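Is Advent supposed to start in October now?

bramblegate
11 Oct 2025
Our church sent out the Advent schedule already and it's sponsored. Sterance, the candle people, are giving us 1000 "hope kits" with their name on the lid. Am I the only one who finds this a bit much? Advent is four weeks of waiting. I don't see what a lid has to do with it.

oldhymnal77
You're not the only one. Ours did the Gidus calendar last December. 2988 handed out, and I'd like to know how many people opened a single door after the first week.

petra_k
Disagree with both of you. My neighbor hadn't been near a church in years and she came because of a free candle. If a logo bothers you, peel it off.

bramblegate
Did she come back in January though?

petra_k
Twice. How many did you bring?

tollhouse

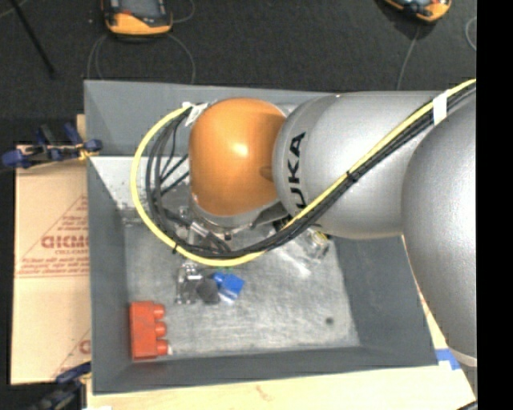

My problem with the kits is that the whole thing is meant to be handmade and humble, a manger, straw, all that, and we buy it by the pallet. Then again, I'm not sure handmade ever made anybody holy. Big silver arm with an orange wrist reaching down into a gray bin, or my aunt with a glue gun, the candle burns the same. I'd still rather skip the lid.

oldhymnal77
Fine, but somebody pays for those and they want something back. 977 email addresses, in our case.

petra_k
So don't fill out the card.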